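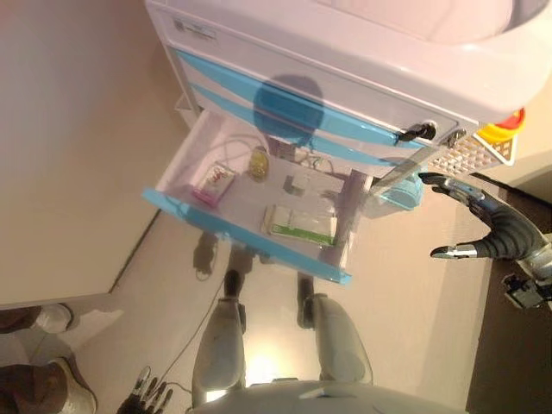

4. Preparing the Drawer Task

This section tells you how to set up the drawer task for the Indach student club. You need it for club evenings and also for the Miettinen Cup in October, where the same cart and the same rules are used. Before you start, the robot must be calibrated as written in section 3. If it was moved to another room after the calibration, please repeat section 3 first. Do not skip it, also when you are in a hurry.

You need two persons. One is the operator and sits at the laptop. The other is the spotter and stands on the left side of the robot, where the arm in use does not reach. The spotter does nothing else during a run.

4.1 Placing the cart

1. Put the Danetti cart on the hard floor. Keep its wheels off the mat.
2. Lock all wheels. Push the cart with one hand to check that it stays.
3. Turn the cart so that the stop button at its corner is free from all sides. Do not hang anything on it.
4. Open the lock with the key and leave the key in. When the key is lost, write to Elsa Vainio. Do not try another key.
5. Pull the drawer out by hand until it does not go further, then push it back by 50 mm. The robot does not open the drawer in this task. Opening is a separate task, see section 6.
6. Walk the robot to the start position and let it stand with its feet close to the drawer. The toes may be under the drawer, but the shins must not touch it.

Caution: The drawer stands out at the height of the robot's knees. If the robot has to step back, push the drawer in first.

4.2 Choosing the grasp

The Stotinari software has 3 grasp types for this task: flat box, upright jar and soft cloth. You choose the type in the Grasp menu before each run, and the software does not change it by itself. Most teams start with the flat box and come to the cloth last.

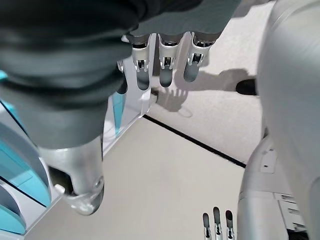
The cloth grasp is the one with the most questions, so it gets more space in this guide than the others. The hand does not close to a fist. It brings the thumb against the fingers and stops when the measured force reaches the limit. With too low a limit the cloth slides away, and with too high a limit the finger motors become warm after a few runs. The value 147 in the Force field is good for our gray cloth. When the grasp is correct, the cloth is pinched between the thumb and the fingers, and the fingers lie side by side and point down. If one finger is crossed over another, open the hand, go back to the start pose and try again. Please do not pull the finger straight with your own hand while the motors are on.

1. Select Soft cloth in the Grasp menu.
2. Enter the force value and press Save. The value is lost if you only close the window.
3. Hold the cloth by one corner in front of the open hand.
4. Say "ready" to the operator and wait for the answer.
5. The operator presses Close. Let the cloth go only when the fingers have stopped.

Note: A cloth with a strong pattern is difficult for the head camera. A cloth in one color is easier.

4.3 Loading the drawer

1. Place the flat pink and white box in the rear part of the drawer, with the printed side up.
2. Place the yellow jar next to it, near the back wall. The jar must be closed and stand upright.
3. Place the long box with the green stripe nearer to the front. It may lie at an angle, this makes no difference for the software.
4. Leave at least one finger width between the objects.
5. Take out all loose cables and other small things before a scored run. In practice runs they may stay, but then the software sometimes marks a cable as an object.

For the Cup, the judge places the objects and the team may not touch them after this. It is therefore better to practice with small changes from run to run. Teams which always use the same places have a good result at home and then a poor one at the Cup – we saw this last year with our own team.
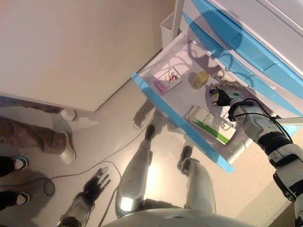

After loading, compare the drawer with the object list on the laptop. All three objects must have a green mark in the list. If one is missing, turn it slightly and press Scan again. Shadows of the arm on the bottom of the drawer can also disturb the scan, so bring the arm back to the rest pose before you repeat it.

4.4 First run

1. Check that the left arm hangs down in the rest pose. It is not used in this task.
2. Check that the cables on the floor have enough length. They should not be tight and should not go over the feet of the robot.
3. The spotter steps back behind the side panel of the white table and says "clear."
4. The operator selects the target, for example Jar, and sets the speed to Slow.
5. Press Approach. The right hand moves over the drawer and stops beside the target.
6. Look at the distance between the fingers and the front edge of the drawer. If the fingers touch the edge, press Back and lower the Reach value by one step.
7. Press Grasp, wait for the tone, then press Lift.

Caution: Never reach into the drawer while the hand is above it, also when the robot seems to be still. It may only be waiting for the next command.

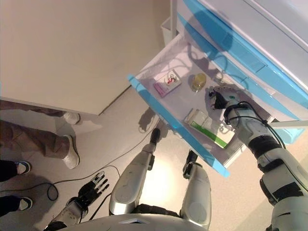 Do the first run three times at slow speed before you try Normal. If the hand stops too far from the target each time and always on the same side, the calibration is the reason and no change in the Reach value will help. If it stops in a different place every time, check the wheels of the cart again.

The jar needs more patience than the boxes. It is partly transparent, and the head camera does not always find its edge. Turn off the ceiling light directly over the cart if you can, or change the direction of the cart a little.

4.5 Error codes in this task

E2263 – The hand has met something before the target position. Press Back, look into the drawer and move the objects apart.
E2270 – The force limit was not reached. The object is not in the hand, or the wrong grasp type is selected.
E2301 – The arm cable is too tight at the elbow. Stop the run, switch off the motors and lay the cable again as a loose loop along the arm.

Write each error in the club log with the grasp type and the speed. When the session is finished, bring both arms to the rest pose, push the drawer in and continue with section 5, Switching Off.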